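November, bench notes, hand-held grippers, upstairs room

Started 2:00 in the afternoon, stopped before the run was half done. Writing this down while I still remember the order of things, and so Kilian doesn't have to ask me twice.

What we wanted: 40 clean takes with the two-gripper setup, logging to Jivlow on the laptop. What we got was a left unit that kept losing its connection. The log just stops. No error, no warning, the timestamps go along nicely and then there's a hole of up to 1000 ms, and then it carries on like it never left. I hate that kind of fault! Give me a dead board any day.

My first guess was the marker tracking. We're up there with the pendant lamps on and a glossy floor, and I've been grumbling about reflections for weeks, so naturally I blamed them. Spent far too long on that. The marker plate was fine, the pose data was fine right up to each gap, and the finger width channel dropped out at exactly the same moment as everything else. Reflections don't do that. 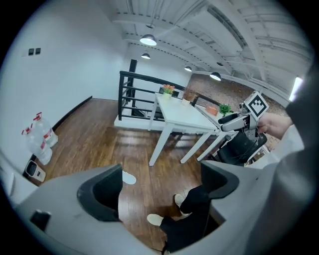
The cable

So it was the cable, or more exactly the plug end of it. I held the left gripper still and wiggled the cable near the strain relief, and the hole showed up in Jivlow on the spot. Did it again - same thing. Swapped left and right cables and the fault moved over with the cable, so the gripper itself is in the clear.

I think the trouble is how we work. Both cables hang down, and every time I turn to face the railing the slack drags around my legs. Balthasar said back when we set up the Movska fingers that the slack would bite us, and I told him it was fine. It was not fine. Sorry, Balthasar.

There's a safety side to this too. On one of the last takes I stepped back and felt the cable go tight around my ankle. I didn't fall, nothing got dropped, but the railing and the stairs are right there and both my hands were full. I'm counting it as a near miss and putting it in the Brascombe log under my own name.
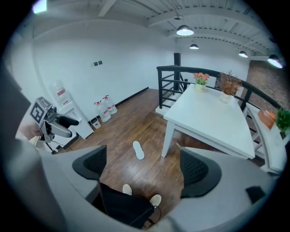 Left and right units, near unit's fingers open, cables as we had them.

For now:
- Bad cable is tagged with red tape and in the Koller drawer. Please don't put it back in circulation, even if it tests okay on the bench.
- No more takes in slippers or loose shoes. That includes me.
- Cables get clipped at the elbow and again at the belt, and run behind the back.
- Keep well away from the stair opening when you're holding both units. I'd like tape on the floor for this, Kilian, can you pick a line?

The takes from before the first gap look usable but I haven't gone through them all. Anything after that I'd throw out (the resampler papers over the holes and you end up with fingers that close in a perfectly straight line, very pretty and very wrong).

Still open: whether the spare cable is from the same batch. If it is, I'd order 2 from somewhere else before we try again.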